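Bench notebook, March

Back on the river samples after the week lost to the broken pump. Writing this at 4:40 pm with a cold coffee, so forgive the handwriting once this gets typed up.

First the good part: all the Gritport jars are through the peroxide step! They fizzed like mad, same as before (there's a lot of leaf muck in that harbor mud), and I had to park two of them in the ice bath to stop them climbing out of their beakers. Left them covered overnight and the liquid had gone from tea to pale straw by morning. The Stisine jars are much cleaner and I'm tempted to skip the second dose on those, but then they wouldn't match the rest, so they get it too.

Density separation next. I went with the zinc chloride again. Table salt is cheaper and nicer to handle, but it lets the heavier plastics sink with the sand, and I'm fairly sure that's where our PVC bits went last time. Gloves, goggles, and please don't pour the used stuff down the sink, it goes in the tub with the yellow lid so I can filter it and use it again.

Blanks. Ugh. Six blanks this round, and one came back with 19 fibers on the filter. Nineteen! The other five were fine. Most of the fibers in the bad one were the same dusty blue, and I spent a good while staring at my own sleeve under the scope before admitting it was a decent match. So, cotton lab coats only from here on, the white ones, buttoned, and the fleece stays on the hook by the door. I've also moved the filter rig away from the vent, which was blowing straight across it. I'll run a fresh set of blanks before I touch another real sample.

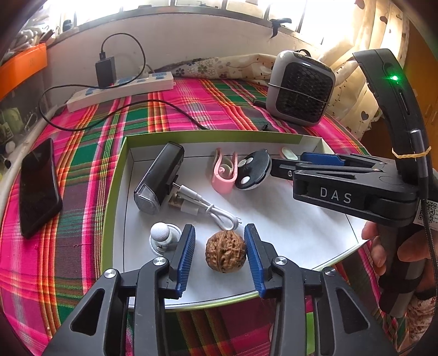
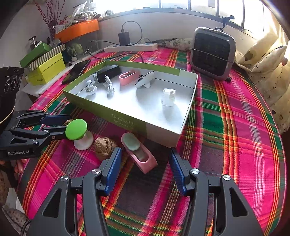 Photos: GenRobot.AI

Counting. I've got 2,584 particles logged so far from the Gritport and Polat jars together, and my eyes feel like it. Fragments are easy, films are OK, fibers are where I start arguing with myself. My rule for now: if it's the same thickness all the way along and has no cell structure, it goes in as suspect plastic and gets a turn on the infrared. If it's twisty like a ribbon I call it cotton and move on. I did a hot needle check on a few of the mystery ones. Two curled right up and the rest just sat there looking smug, so probably plant.

Polat is odd. Loads of tiny clear beads, really round, in the upstream jar and almost none in the downstream one, and I'd have bet on it being the other way around. I checked the labels twice and the field sheet agrees with them. Could be they settle out behind the weir? I'd like a scoop of mud from there before I say anything to anyone.

Ista jars are still in the fridge, bottom shelf, foil lids. Haven't opened them.

To do:
New blanks, run them next to the rig's new spot
Order more glass fiber filters, down to the last box
Clean the big sieve properly, there's grit stuck in the rim
Ask for infrared time in the morning, the afternoon slots are always gone
Second peroxide dose on Stisine, then ice bath if it foams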